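Collections > Manuscripts > Tapia Letters > README

Print this page | E-mail this page

# Tapia Letters: transcription data set

## Summary

This data set contains full transcriptions of the Tapia Letters, a body of family and business correspondence held in the Bistska reading room. The earliest dated letter was written in 1633. The transcriptions are supplied as plain text, one file per letter, with a single index table in CSV format.

The data set is intended for historians, students of handwriting and readers with a family interest in the Fokow district. No knowledge of the original script is required.

## Contents

- `letters/` holds the transcriptions, named by shelf mark
- `index.csv` lists writer, recipient, place, date and condition
- `hands.csv` links each letter to one of 18 identified hands
- `rules.txt` gives the transcription rules in full

Letters without a date carry the value `nd` in the date column. Where a date has been worked out from the content of the letter, it is placed in square brackets.

## Method

Each letter was transcribed by one reader and checked against the original by a second. Differences were settled by Bernd Kröger, editor of the series. Readers worked from the originals wherever the condition of the paper allowed, and otherwise from the Flikerov copies.

Spelling, capital letters and punctuation follow the source. Shortened words are written out, with the added letters in round brackets. Line breaks are kept; page breaks are marked with a double slash. Words struck out by the writer are given between hyphens if they can still be read.

The first draft of every transcription was made by hand on ruled sheets and typed up afterwards. Corrections by the second reader were entered on the same sheet in a different colour, and the sheets have been kept.
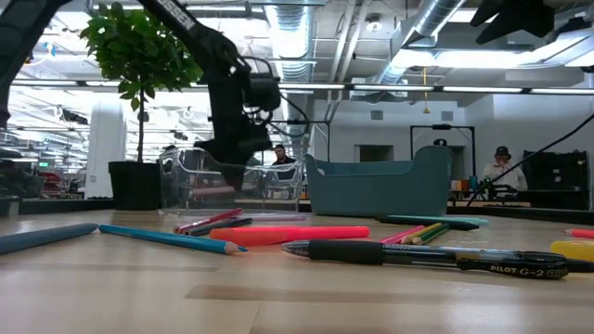
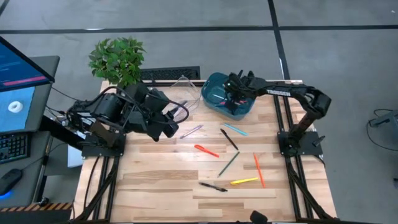 Pens on the table in both views.

Ink is not used in the same room as the originals. Drafts prepared in the reading room itself are in pencil only, and this rule applies equally to visitors.

## Index fields

| Field | Meaning |
|---|---|
| `shelf` | Shelf mark, unique to each letter |
| `writer` | Name as signed |
| `recipient` | Name as given on the outer fold |
| `place` | Modern form of the place name |
| `date` | Year, month and day, or `nd` |
| `cond` | Condition, from 1 (sound) to 3 (fragile) |

Names in the `writer` field have not been made uniform. Users who wish to group letters by person should use `hands.csv`, bearing in mind that several members of the family employed a clerk.

## Known limits

Damp has damaged the lower margins of the Fokow bundle, and in the worst cases up to 30 lines of a letter are lost. Gaps are marked with three full stops in square brackets. No attempt has been made to supply the missing text.

Two hands, listed as H7 and H11, are very much alike and may belong to the same person at different ages. They are kept apart in this release. Sums of money are given as written and have not been converted.

## Use and citation

The transcriptions may be copied and reused for study and teaching, provided that the source is named. Please cite as:

> Tapia Letters: transcription data set. Ed. Bernd Kröger. Bistska, release of 22 June 2022.

Suggested corrections should quote the shelf mark and line number. They are reviewed each November and, where accepted, entered in the next release.

Contact the Manuscripts Desk | © Bistska Reading Room | Back to top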